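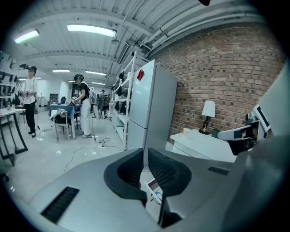
Section 4. Starting a shift with the Halard hand grippers

Read this before you pick one up. The sales booklet says a new operator is ready in minutes. Rhea Malabanan, who trained most of us at Layug, allows a full morning, and we go by her.

1. Sign the gripper out under your own name. The log used to record a running score for each person as well. We asked for that to be switched off and it was, in November.

2. Put the headset on before you lift the gripper. Tighten the back strap first, then the top.

3. Check that the fingers close evenly and that nothing is covering the vents in the housing.

4. Follow your cable from the headset to the power strip. Move it out of the walkway.

CAUTION: Cables on the tiles are a trip hazard, and you can't see your feet well in a headset. Stop walking before you turn.

5. Hold the gripper in front of your chest and wait for the tone. If there's no tone after two tries, hand it in and take another. Don't open the housing.

6. Do the task at your normal pace. The target sheet says 200 runs a shift. Analyn Lacson's best is 132, with breaks, and she is quick.

NOTE: A dropped cup or a fumbled lid still counts as a run. Mark it as a miss and carry on. Please don't redo it to make the numbers look better.

7. Rest your wrists after every 69 minutes of recording. The timer is set to that and should not be changed by supervisors — or by you.

Error 444 means the gripper has lost its place. Set it down on a flat surface, count to ten and start again from step 5. The booklet calls this rare. We see it most mornings.

What the work is for

Management says the recordings will take the dull parts off our hands. They may. So far they have added a job, and the packing still has to be done afterwards. Questions about hours or rosters go to Florante Mangubat, and it's worth getting the answer in writing.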